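Trucos para que el brazo no te tire las cosas de la mesa (aprendidos a golpes)

Llevo desde septiembre usando un brazo robótico para recoger la mesa, primero en el simulador y luego en el taller de casa, y ya tengo mi colección de desastres. El último fue con una caja que dejé demasiado cerca del borde: el brazo bajó torcido, la empujó de lado y allá que se fue, con todos los tornillos dentro. ¡Media tarde a gatas con un imán!

Lo primero que miré fue la pinza, claro, y la pinza estaba perfecta. El fallo era mío: había movido la mesa unos dedos para barrer y no volví a medir. El programa seguía creyendo que todo estaba donde siempre. Así que primer truco, y es baratísimo: cinta de carrocero en el suelo, marcando cada pata. Si la pata no pisa la cinta, no se enciende nada.

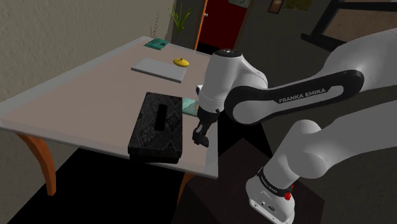 El segundo truco me lo pasó Stanisława Zawadzka, que lleva mucho más tiempo que yo en esto: antes de coger nada, una pasada en vacío, con la pinza bien alta y lenta, por encima de todo lo que haya en la mesa. Si por el camino roza la tapa de algo, mejor enterarte a velocidad de tortuga (yo la pongo al 60 % de lo normal, y con cosas de cristal todavía menos).

Y ojo con los objetos pegados unos a otros. Una cosa plana arrimada a una caja es una trampa, porque los dedos no caben y el brazo aprieta contra lo que pille. Yo ahora las separo a mano, dos dedos de hueco por lo menos, y las cajas las meto hacia el centro.

Lo de la parada de emergencia también tiene su historia. La tenía colgada detrás del brazo, o sea que para pulsarla había que meter la mano justo por donde él pasa, qué lumbrera. La he puesto en mi lado, a la altura de la cadera, y la pruebo cada vez que arranco. Si salta, no rearmes enseguida: mira qué ha quedado atrapado, quítalo con el brazo parado y luego ya volverás a empezar.

Me queda por resolver el mantel. Con mantel se me arruga todo y la pinza engancha la tela, así que de momento, mesa pelada. Si alguien ha probado con una alfombrilla de goma fina, que me cuente el grosor.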